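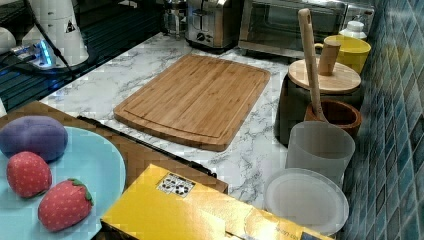 Photos: by the author

Home Diary Games Downloads Contact

Jirkholm diary, entry 21

Last updated: Oct 13, 2018

I slept badly because of the ferry. For those who do not follow this diary, the ferry is the part in Jirkholm where the player must carry the post across the fjord, and since the summer it has had a fault. If you open your map while the boat is turning, the boat arrives but you stay in the water. You can even swim, although I never made a swimming animation. The little postman simply slides along, standing up very straight.

This morning I found the reason. The map stops the clock of the game, but the boat had its own clock, which I wrote in my first month with Sastry, when I did not yet understand how the editor counts time. I removed 300 lines and wrote 13 new ones. After this I crossed the fjord again and again with the map opening and closing, and the postman stayed on the deck every time. I was so pleased that I crossed once more with no reason.
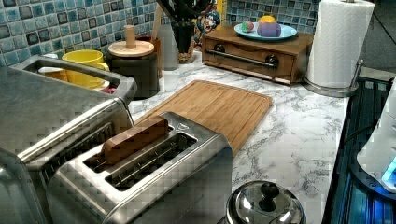 Will my old save file still work after the ferry is repaired?
It will, but if you saved while standing in the water, the game now puts you back at the post office in Grundudel, with all your letters.

Several players wrote to me that Grundudel is too dark. I do not fully agree – it is a harbour in winter – but I made the lamps a little stronger. I also took away the barking dog near the bridge, which was too loud with headphones. I will miss it.
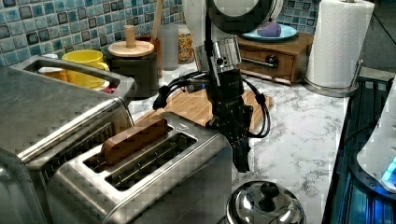

The ice cave is still the ugliest place in the game. My tiles there are smooth and blue, and they look like a bathroom. I tried noise, I tried cracks, and nothing was cold enough. Then I looked at the top of the steel toaster, where the reflections break up into small speckled blocks, and I thought that this is how the ice should be: grey, hard, with light spots in the wrong places. I drew four tiles in this way before lunch. Two of them are good.

In the afternoon I filled in the long form for Jumellow, the shop where I want to sell the full version in November. They ask for a description in one sentence, and I wrote it eleven times. The word "cosy" was in, then out, then in again. The demo has 3,109 downloads now, so there are people who may read that sentence, and this makes me slower. 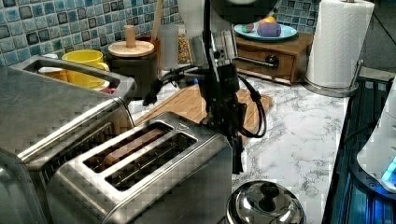

Brown bread in the toaster.

Tomorrow I must do the sound of the oars. I have a recording, but it sounds more like somebody washing socks. Also the menu in Polish is too wide for its box, and I still have not answered the question about controllers.

Comments (13) Shares (21)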